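January
By the Visbridge Kids Desk

How does a robot learn to pick up a toy car? At Atcombe, it starts on a computer. The robot, the bedroom and the furniture are all drawn by a program. 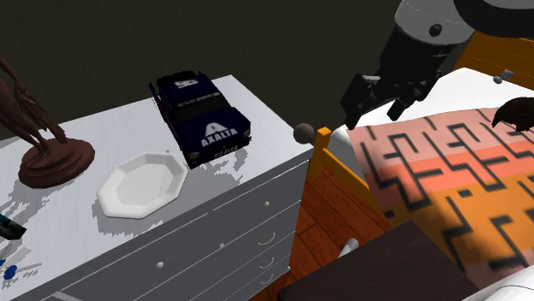
The team made 31 pretend rooms. The robot practiced 170 times in each one. Then they tried 2 new rooms, and it did worse in both. Next they will add more rooms.

Contact Visbridge | Back to top

Related
Meet Alva
Kikport's sorting robots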